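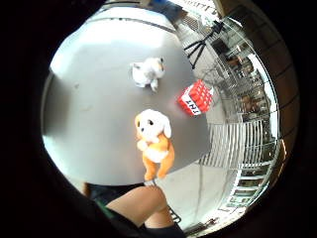
The gray table, with three of our regular test subjects.

About Estulero

Estulero compares grippers, and the cameras and controllers that go with them, for people who are about to spend money on one and would like to hear from somebody who isn't selling it. We started on one borrowed bench in Redmont with 3 grippers and a spreadsheet. The spreadsheet has grown. It now holds 1704 logged trials, and a column called "other" that we keep meaning to clean up.

A fair amount of our work happens at a table with plush toys on it. Clients who visit expecting a lab tend to go quiet for a minute. But a soft dog with floppy ears is a hard thing to pick up well, and a block with square corners is a different kind of hard, and any tool that looks brilliant on one usually has something to learn from the other. The block says TNT on the side. It has been very well behaved. 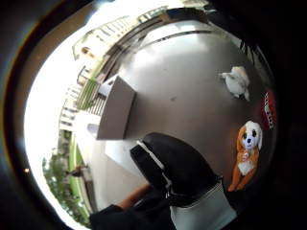
2 min read

How we test

Every tool gets the same objects, the same table and the same 33 tasks. We do the hand-held rounds first, with the camera on the gripper, then move to the arm if the client has one. Wide lenses come up a lot. They take in the table, the buildings, the lawn and a good deal of the operator's sleeve, and whether that helps or hurts is a question we get paid to argue over.

Glare gets its own line in the report. A shiny gray surface in daylight is unkind to cameras, and we would like you to find that out from us.

Our controller comparisons run on Gasetum, the logging tool we wrote after losing a week of notes to a different logging tool. It is plain, a little slow to open, and has never eaten a file. The scoring sheet is the Mihăilă sheet, now in its fifth version. Version four had a typo that gave one gripper a perfect score for dropping things.

What we don't do

We don't sell hardware, take commissions or hand out badges for your website. We will tell you if the cheaper one is fine — it often is.

Working with us

A standard comparison covers up to 5 tools. Reports go out on a Thursday and include the bad runs. If you have an odd object your current gripper refuses to hold, send it along with the tool. We have shelf space, and the dog could use the company.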